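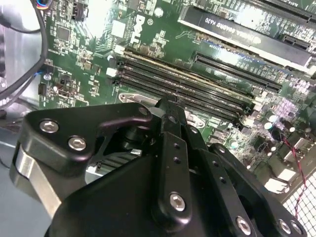

Section 4: Setting Up the Backup Computer

Skenitham Backup runs on any ordinary desktop computer that can be left on overnight. An older office machine is fine. This section covers preparing the computer, choosing where the backups are kept, and making the first backup. Installing the program on staff computers is covered in Section 5.

Revised February 2025 for version 3. If you still have version 2, read the upgrade notes in Appendix B first.

4.1 Before you start

You will need:
A desktop computer with a wired network connection
A data drive with at least 300 GB free, separate from the drive the computer starts from
The license key from your order email
An administrator password for the computer

If you plan to add memory or a second drive, do it now. Changing the data drive after setup means repeating 4.3 and 4.4.

CAUTION: Shut the computer down and unplug the power cord before opening the case. Touch bare metal on the case before handling any part inside.

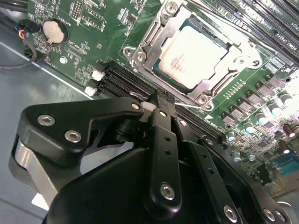 Fig. 4-1. Processor and memory slots inside an open case.

Memory must be of the type listed by the computer's maker. Open the latches, line up the notch, and press the module down evenly until the latches close. Do not force it. If it will not seat, check that the notch is facing the right way.

4.2 Power and sleep settings

1. Turn on the computer and sign in as an administrator.
2. Open the power settings and set Sleep to Never. The screen may be allowed to turn off.
3. Set the computer to restart by itself after a power failure. On most machines this option is in the startup setup menu, under Power.
4. Set the clock to update from the network. Backup times are taken from this clock.

Note: If the computer is asleep when a backup is due, the job is marked Missed and runs the following night. It does not run when the computer wakes.

4.3 Preparing the data drive
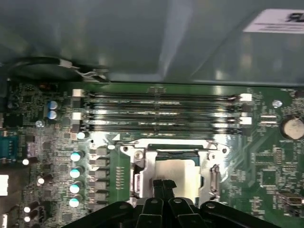

Use a drive that holds nothing else. Skenitham Backup will accept a drive with other files on it, but it cannot tell how fast those files will grow, and the free space figure on the Status page will be wrong.

1. Connect the drive and wait for it to show up in the list of drives.
2. Give it a name you will recognize later. The samples in this guide use UKLOW.
3. Open Skenitham Backup and choose Storage, then Add Drive.
4. Select the drive and click Prepare.

CAUTION: Prepare with the Erase box checked removes everything on the drive. The box is not checked when the window first opens.

5. Wait for the word Ready. A large drive can take several hours, and the window must stay open.

4.4 Making the first backup

1. Choose Jobs, then New Job.
2. Type a name for the job. Letters with accents are allowed, so a folder or job called Sánchez will be saved correctly.
3. Pick the folders to include. Each job can hold up to 200 folders.
4. Under Schedule, choose a start time outside working hours.
5. Click Save, then Run Now.

The first run copies everything and is slow. Later runs copy only what has changed. Files are sent in batches of 2,000, so the counter may stand still for a while and then jump. Leave it alone while this happens.

If the job stops with the message "Batch incomplete," look at the log before running it again. A log line such as "2,105 found, 2,000 copied" means the second batch did not go through, usually from a dropped network connection. Check the cable at both ends and click Resume.
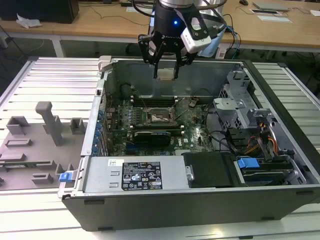
The Detton office reports that Resume stayed gray after a dropped connection, and that closing the program and opening it again brought the button back with the job still in place. This also applies to jobs stopped by hand.

4.5 Checking that a backup can be restored

1. Choose Restore and pick one small file.
2. Restore it to the desktop, leaving the original where it is.
3. Open the restored file and compare it with the original.
4. Delete the restored copy.

Repeat this check after any change to the drive or the network. For restoring whole folders, see Section 7.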